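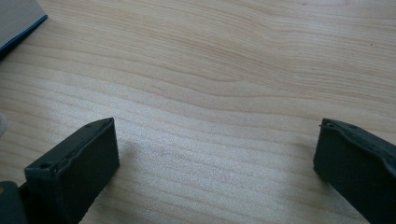 Wekesa Muli reckons a table with nothing on it is a table that isn't being used, and he has written to this column to tell me so. Mine, he says, should have a fruit bowl, or at least the post.

I have lived with the post. For years I ate my dinner in the bit left over between a seed catalogue and a bag of batteries that might or might not have been flat. Then one wet evening in March I moved the lot to the floor of the hall, where some of it remains, and found I owned a rather nice pale wood table with a grain that dips and wanders like a contour map of somewhere dull. I had paid £238 for it at a shop in Poretcombe and had not seen the top since.

The trouble with a clear table is that it draws things. Put down one set of keys and by teatime they have company. Guests are the worst, being polite - they see a bare surface and feel they ought to contribute. My brother-in-law once left a bicycle pump on it for 22 days.

Wekesa's argument is that people who keep their tables bare are showing off. There may be something in this. I do find myself wiping it when it doesn't need wiping, and I have become unpleasant on the subject of coasters. But I can sit down with a newspaper and open it fully, both pages, elbows out, and I'd put that above any fruit bowl. Besides, I know what goes in fruit bowls. It's two lemons and the post.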